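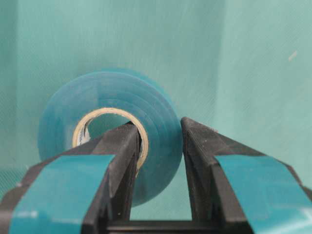

Wrist camera segmentation loses the object right before the grasp

My mask drops out in the last part of the approach, and I'm trying to decide whether to fix it in the perception node or work around it in the controller. Setup is a two-finger gripper with a wrist camera, Trolel for the segmentation and Ramico for the servo loop. The object is a roll of translucent blue tape standing on its edge, on a teal fabric backdrop, and both fingers have teal tape on their outer faces. From farther back the mask is solid. Once the fingertips overlap the lower part of the roll, Trolel either merges the roll with the tape on the fingers or keeps only the cardboard core and throws away the blue part. The centroid jumps and Ramico follows it sideways.

I ran 100 approaches on Wednesday and 74 closed on the roll. All the misses I replayed had the centroid jump in them. The confidence threshold is at the default. I tried raising it and got fewer bad masks but a lot more empty ones. I can't change the backdrop, the other tasks in the set depend on it. Is there a setting for this, or do I need to retrain?

daltulon_bench

Change the backdrop. Blue on teal is always going to be trouble. We use gray.

postbox_nine

You have two separate problems and I would fix them in this order.

First, mask out the fingers before segmentation. The camera is fixed to the gripper, so for a given opening width the fingers always land on the same pixels. Record the finger outline at several widths with nothing in view, save those as binary masks, and interpolate on the width the gripper reports. Feed the result to Trolel as an ignore region. Grow it by a few pixels to cover blur along the finger edges. That takes the teal strips out of the picture entirely and you don't retrain anything.

Second, stop servoing on the raw centroid. When the fingers cover the bottom of the roll, the centroid of what's left moves up even if the mask is perfect. Fit an ellipse to the visible part of the outer rim and use its center. The roll sits at a slight angle in your picture, and you can see the far edge behind the front one, so fit the front rim only or the center will be pulled off to one side. Don't use the core as a shortcut. The left finger is already covering part of it at this point, and the backdrop shows through the hole, so the visible piece is a bad shape to fit.

Then gate the update. If the new center is too far from the predicted one, hold the last good target and finish the approach on that. In Ramico this is the hold_last option in the target filter. It is off by default.

If you still want to retrain after that, 1,000 cropped close-range frames did it for us on clear plastic cups — but we had the finger masks in place first.

kettle_and_wire

Agree with the ignore region. One thing to check is the timestamps. Our gripper width came in 90 ms behind the camera through Kourkoulas, so the finger mask was lagging whenever the fingers moved. It looked fine in still tests and wrong in motion. Buffer the images and match them to the width message by stamp, don't just take the latest of each.

I also had to turn off auto white balance on the camera. Not sure it applies to yours.

rowan_lathe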